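Notebook, kitchen bench – equipment plan for second half of year
18 June 2025

I write this down before the budget meeting so that we do not repeat the discussion from May, when everybody had a different list in the head.

The money first. From the Novemmont project we have 1000 left in the line for small equipment. The gripper parts must not be paid from this line, they belong to maintenance. I made this mistake in the last sheet and it is corrected now.

What we want to buy:

Fingertips. The present pair is black hard plastic and I would like to try softer pads for the plates. Itport sells pads in sets of 8, price 70 per set. One set is enough for testing. If they hold well, we order a second set in autumn from the maintenance line.

Second wrist camera. The offer from Sedgwick is still open but they have not confirmed the delivery time. I have asked for the shorter cable also. Please do not order it twice, the request is already in the system under my login.

Table things. We need spares of everything that the arm touches. The basket is the difficult one, because wicker is never the same twice, and if we change it in the middle of a task set then the old and the new recordings do not match well. So I would buy spare baskets now, from the same shop and if possible the same batch. Plates and bowls are easy, the colors are standard in the shop.

State of the bench at the moment:

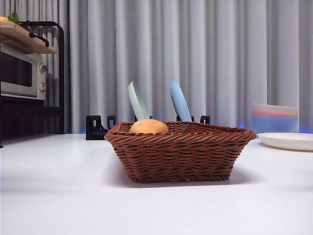
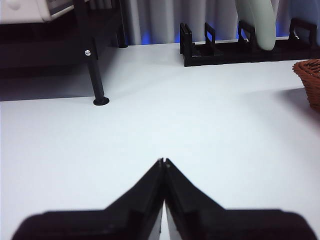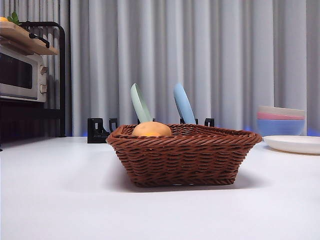 Light. I still think the curtain was the best purchase of the last year, it was cheap and it removed the whole window problem. For the next bench (the Clulturau one) I want the same fabric in the same gray, floor length. I measured the rail and put the numbers in the shared sheet. The lamps can wait. I know that there was a wish for two new panels, but I would like first to see the results with the present light before we spend on it.

Fixed camera. It stays as it is. A better lens was on the list in May and I took it out again. The low angle is good for seeing the height of the grasp but bad for depth, and a lens does not change this. A second fixed view from higher up would help more, and for that we have already an old camera in the cupboard. Only the mount is missing. Workshop can make it, cost is only material.

Not decided:
– real food or plastic food. Plastic is one purchase and finished, real food must be replaced every few days. My vote is plastic for the recording and real only for the demo.
– if we need a second rack for plates. I would say yes, because the slots decide how the arm must approach, and two different racks give us more variety for small money.
– insurance for the arm during transport to Clulturau. I have no idea about the price, must ask.

Order of buying, if the money becomes less than planned: pads, baskets, camera mount, plates and bowls, rack. The wrist camera goes last, although I want it the most.

To do before the meeting: get 5 baskets reserved, ask Sedgwick again for the date, correct the total in the sheet (it still includes the lens).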